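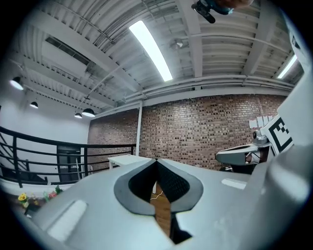
The Goltwood double-end bag is the most fun you can have with a small leather ball and two cords! One cord goes up, one goes down, and every time you tag it the bag comes snapping back at your nose. It needs an anchor over your head and another at your feet, so look up before you order. With a ceiling of corrugated metal decking crossed by painted beams, like the white one here, plan on a strap around a beam and leave the decking alone. A wooden floor will take the small screw-in eye from the kit, or you can skip the drilling and use a filled floor weight (sold separately).

### What you get

- Goltwood double-end bag, leather, 10 inches tall
- Two elastic cords, adjustable, for ceilings up to 102 inches
- Two steel hooks and one screw-in floor eye
- Spare bladder

Beam strap not included. The Satach strap fits, and so does any webbing strap with a closed loop that is rated to 50 pounds.

### How it feels

Quick. Really quick, if you run the cords tight, and that's how Renji Hattori likes it for his Friday class. New boxers should start with the cords slack enough that the bag swings wide and gives you time to see it. Jab, slip, jab again. After a few rounds you stop staring at the bag and start timing it, and your feet wake up too. I've had mine on the loosest setting since July and I still get caught (usually when I drop my right hand).
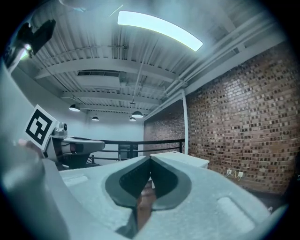

Stitching is where cheap bags give up, and Goltwood has done lovely work on this one. The panels are cut to sit flush, with no ridge for your glove to catch. Check yours when it comes out of the box: the edges should meet in one straight line, as those two dark gray pads do along their seam, and the leather should only open into a V at the lacing end. Run a bare finger up to the gap there. If you can feel the bladder poking through, let out a little air and pull the laces snug.

### Care

Wipe it down after use and keep it out of direct sun. Top up the air with a regular ball pump and a wet needle. Cords wear before the leather does, so swap them when the cover starts to fray. Replacement pairs are in stock, in black or red.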